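Let the Kids Do the Boring Part

I have been helping with the robotics club at Sokitstead for more than 5 years now, and every February, when the regional competition forms come around, I have the same friendly argument with the same friendly parents. They want to know when their sons and daughters will get to the exciting part. I understand the question! I asked it myself when my own daughter joined and spent her first month untangling cables and writing labels.

My view, and I've grown more stubborn about it with each season, is that the boring part is where most of the learning happens, and that we grown-ups should stop hurrying kids through it.

Take the project our older students are on this year, which they call Fodach (please don't ask me where the name came from, I have heard three different stories). Two arms share one table and have to deal with ordinary small things, the kind you'd find in a pencil case or a kitchen drawer. A person does every one of these chores before breakfast without a thought. For the arms, each chore has to be set up, tried, written down and tried again, and the students keep a running log of every attempt. The last time I looked, the log stood at 3514 entries, and a good many of them just say "missed."

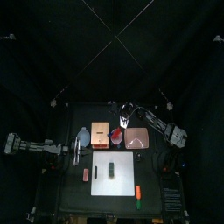 The Fodach table with desk items laid out between the two arms.

Now, a parent glancing in at the door might see teenagers moving an eraser a little to the left and going back to their chairs. What I see is a group of young people learning that a result means very little until you can get it a second time. They argue over where things should go. They argue over whether a try was fair. One evening they spent most of the session deciding what the word "grasped" ought to mean in the log, and I went home happier than I have after some of our trophies (we have two, both small).

The competition side pulls the other way, and I do feel the pull. The MacBrayne Cup gives each team 126 seconds on the floor, and 126 seconds rewards whatever looks good from the bleachers. Our neighbors at Fasley build fast, loud, handsome machines for it, and they beat us regularly, and I clap for them and mean it. But I've also watched teams arrive with a robot that works beautifully once, and then stand around it at four in the afternoon with no idea why it has stopped, and my heart goes out to them because they were never given the slow weeks they needed.

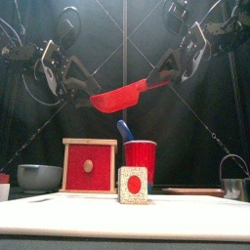

Money comes into this too, I'm afraid. The club asked the school for 2000 dollars this year, and there was a feeling that a sum like that ought to buy something a visitor would be impressed by. I'd like us to be a little braver when we talk to visitors. Show them a red toy knife held up in a gripper over a table of cups and bowls, and tell them how many evenings of work are behind it, and let them ask their questions. People are more patient than we give them credit for, and several of the grandparents at our last open evening had to be gently sent home.

So I'd ask for a few modest things. Let a club enter a log as well as a machine, and let the judges read it. Give beginners a whole term before anyone mentions a trophy. And if your child comes home and tells you they spent two hours on one spoon, please put the kettle on and ask them about the spoon.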